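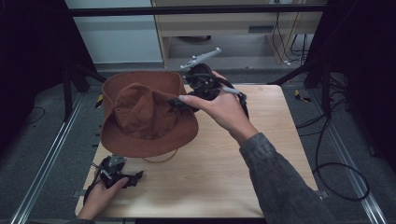 A rust-brown floppy hat with a tan chin cord, on a light wooden tabletop.

STYLE & OUTDOORS | Things We Keep Wearing

The soft hat gets its summer back

I bought my first floppy fabric hat in August, on a trip up the river to Jarnora, because I had left my cap on the bus and the back of my neck was already pink. It cost less than lunch. I wore it for the rest of that week, slept with it under my head on the ride home, sat on it twice, and rinsed it in a sink. I have owned smarter hats. I have not owned one I liked more, and I've been paying attention to the whole family of them ever since — bucket hats, safari hats, fishing hats, bush hats, whatever your uncle called his.

They go by a lot of names, and people who sell hats will argue happily about where one stops and the next begins. A bucket hat, they'll tell you, slopes down all the way round and has a short brim. A safari hat has a wider one, often with a cord to go under the chin. In practice the two have been borrowing from each other for years, and plenty of good hats live in the middle. The brown one at the top of the page is just that sort: big wavy brim, creased crown, little metal grommets in the side, cord hanging loose. I love the color. Rust-brown is kind to dust, and it goes with every pair of pants I own.

What the brim is for

Start with the brim, since that's where most of the choosing happens. A short one looks neat in town and won't bump your backpack when you look up. A wide one shades your ears and neck, and if you spend your weekends outdoors you want that. My own rule is to put the hat on and look down at my shoes, then up at the nearest roof. If it falls over my eyes in the first case or gets shoved forward by my collar in the second, it goes back on the peg.

And please don't be scared of floppy! A brim that curls and wanders is the whole pleasure of these things. You can turn up the front to see a map, pull down one side against low evening sun, or roll the hat up and push it into a coat pocket. Some have stitching around the brim, ring after ring of it, and that gives them a bit more backbone. Others have hardly any and flap like a sail. I tried 10 hats over one long afternoon in Eltetgate, where the covered market has a whole aisle of them, and the one I walked out with was among the softest on the table.

Small holes, thin cords

Grommets are easy to overlook. They let some air into the crown, and on a hot walk you'll be glad of any air at all. Run a fingertip over the inside of each one before you pay. A rough edge will catch your hair, and a loose grommet will work its way out of the cloth sooner or later.

Then the cord. I used to cut them off, which I now regret. I changed my mind on the Troncoso ferry, a 27-minute crossing with the wind coming straight over the bow, during which I watched three hats go into the water and kept mine only by holding it on with both hands. A thin cord weighs nothing. When you don't need it, let it hang down your back or tuck it up inside the crown. Look for one with a slider that stays where you put it, and give it a good tug in the shop.

Washing without tears

Most plain fabric hats can be washed by hand in cool water with a little mild soap. Check the label first, especially if there's a stiffener in the brim. Work the soap into the sweatband with your fingers, rinse until the water runs clear, and press the hat in a towel. Never wring it. I dry mine over an upturned mixing bowl about the size of my head, with the brim smoothed out flat by hand, and leave it overnight somewhere airy and out of direct sun. Dark and reddish browns can let go of some dye in the first wash, so keep them away from your white socks (I speak from experience).

Creases are another matter. You could steam them out over a kettle, carefully, and the crown would come up smooth as an egg. I stopped bothering. After a season the folds settle where your hands always grab the thing, and from then on it looks like yours.

Where I'd shop

Secondhand, first of all. The charity shops along the front at Drorkura had a basket of them by the door when I was last there, and I paid for two and gave one away before I got home. Check the sweatband for splits and hold the crown up to the light to find thin spots. A missing cord is no problem at all, as any bootlace will do.

Posted 26/01/2023 in Style & Outdoors, Hats, Care & Repair

We use cookies to remember your reading preferences. Accept | Manage settings

Contact us | Copyright 2023, all rights reserved | Back to top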